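Home | Kitchen | Cleaning | Workshop | Garden | Ask a Question

Getting an Old Wooden Table Back in Shape (Without Stripping It)

27 Mar 2020

I have a soft spot for beat-up wooden tables. The one in my kitchen came out of a farmhouse sale near Lollow, and the penciled date on the underside says 1923, so it has had plenty of time to collect water rings, ink spots and whatever that sticky patch by the left leg used to be. I love it to bits! But when I got it home the top was dull, gray in places and a little bit tacky, and I really did not want to spend a month with a sander.

So I didn't. Most old tables need a good cleaning and some oil or wax a long time before they need stripping, and you can do the whole thing over a weekend with stuff you probably have already.

Start with the dirt

Put a small squirt of dish soap in a bowl of warm water, dip a soft cloth, and wring it out until it's barely damp. Go with the grain, do a section at a time, and dry each section with an old towel as you go. Change the water when it turns brown (mine turned brown right away, yuck). If the top still feels sticky after that, wipe it with a rag and a little mineral spirits, windows open, no candles or pilot lights nearby. Try it underneath first, please. I once took the shine off a perfectly nice end table by skipping that step.

White rings and dark rings

White rings are usually moisture caught in the finish, and they're the easy ones. Lay a clean cotton dish towel over the ring and press it with a warm iron, no steam, for a few seconds at a time. Lift and look. Press again if you need to. Mayonnaise left on overnight has worked for me too, though the kitchen smells like a sandwich in the morning.

Dark rings have gone down into the wood itself. You can bleach them out with oxalic acid if you follow the package and wear gloves, but you'll lose the finish in that spot and have to patch it. I left most of mine alone. The table looks like it has been used, and it has.

Scratches and little dents

For shallow scratches I rub in a wax stick one shade darker than I think I need. Too light always shows. The walnut half I pick up at Jarman Hardware is a good match for most brown furniture, and you can soften it in your hand before you start. Buff off the extra with a bit of brown paper bag.

Dents in bare wood will often come up if you put a damp cloth over them and touch it with the tip of the iron. Cracks are another story, so leave those for glue and clamps.

Oil or wax?

This is the one I get the most mail about! If there's still a hard finish on top, use paste wax. A thin coat, thinner than you think, left to haze and then buffed until your arm complains. If the wood is bare or nearly bare, use a food-safe oil, let it sit for 36 hours between coats, and wipe off every bit that hasn't soaked in. Puddles of oil turn gummy and then you're back to the mineral spirits.

Lay your oily rags flat outdoors to dry before you throw them out. They can heat up and catch fire in a pile, so please don't ball them up in the trash can.

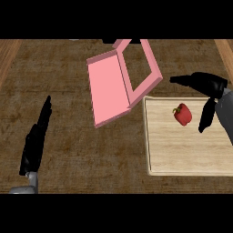
Posted by the Besberg Road Kitchen editor
Home and Workshop Tips

Dark wood with a worn, mottled top is the kind I'd wax and leave well alone. You can sand it to one even color, sure, but you'd be sanding off the best part, and on a veneered piece you may go straight through before you notice.

Keeping it nice

Once the top is done there isn't much to it. Dust with a dry cloth. Wipe spills when they happen. I put felt pads (a pack of 500 from years ago, I'll be passing them down in my will) under anything heavy that lives on the table, and I stick a cork trivet under hot pans every single time.

Keep the table out of direct sun if you can, or turn it around now and then so it fades evenly. I turn mine every June when I wash the curtains. And wax again when water stops beading, which at my house works out to a couple of times a year.

Recent Tips

- 5 Ways to Quiet a Squeaky Drawer
- Cleaning Cast Iron After Fish
- Karkaritz Plum Jam, Small Batch
- What to Keep Under the Sink
- Sharpening Kitchen Scissors at Home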